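Cell upkeep meeting, picking cell 2
Minutes, October, start 13:40
Present: Dezső Takács (chair), Halász, night shift lead. Pradside dialed in late, bad line.

1. Last minutes
OK as written. Vukum quote still not in.

2. Gripper
Fingers re-shimmed Monday's list style, one bracket at a time, torque per the card. Screws get a paint mark from now on so we can see if they walk. Takács wants the black tips swapped every 36 hours of run time. Halász says 40 is fine. Left at 36 for now.

3. Cables and hose
Bundle at the wrist rubs when the arm goes low over the front bin. Re-tie with more slack, keep the hose outside the bundle. Spare connectors, the green ones: order 13 from Koruleck. Halász to do.

4. Bins and clamps
Bins must not creep, so both bar clamps stay on at the join. Check the tape corners on the table at start of shift, re-lay if peeling. Mixed parts in the front bin for test picks, rear bin left empty at the start. Clear rod and the orange cloth stay in teh set, they are the hard ones.

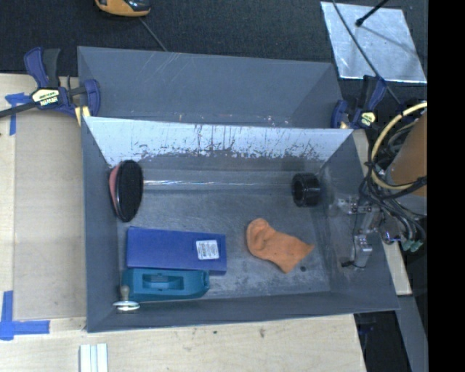

5. Actions
Takács: wear log for tips, pin it by the cell
Halász: connectors, cable re-tie
Pradside: chase Vukum for qoute
Closed 14:25.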